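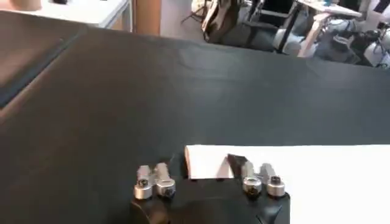
Gripper over the paper sheet at the practice table.

Gripper loses thin items and reports a completed grasp
Posted by Akport_Lab

Our department operates a two-finger gripper on a handling cell at the Akport site. Since August the unit has closed on single sheets of paper, reported a completed grasp, and then moved off without the sheet. The controller log shows no fault. In 20 trials with paper the error occurred 6 times. Cloth items are also affected — less often. Please advise whether the cell may remain in service.

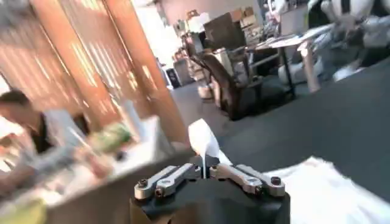 The force setting has not been changed from the value supplied at installation, and the finger screws were tightened before the trials. A restart of the controller made no difference.

Tavares

A completed grasp is normally reported when the fingers stop moving. With paper, the stop position is nearly the same as fully closed. Kindly reset the closed position with no item between the fingers, then narrow the tolerance. Until this is done, the cell should not run unattended. A false report may send the arm on to its next move with an item trailing.

Prutent

Replace the pads. Ours wore out at 2000 cycles.
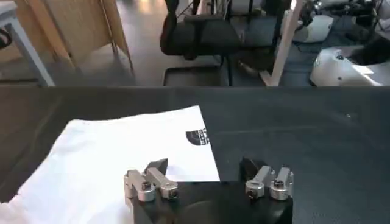 Answered by Jodisholm Support Desk — 9/5/24

The first reply is correct as to the cause. Pad wear should be checked as well, but new pads alone will not correct a false report. For garments, we recommend gripping at a fold and adding a pause of 3 seconds before the lift. Please lock out the arm before reaching into the cell for a dropped item.

Related items
Gripper does not open after emergency stop
Resetting the closed position
Arm stops in mid-travel with no fault code
Lockout steps for shared cells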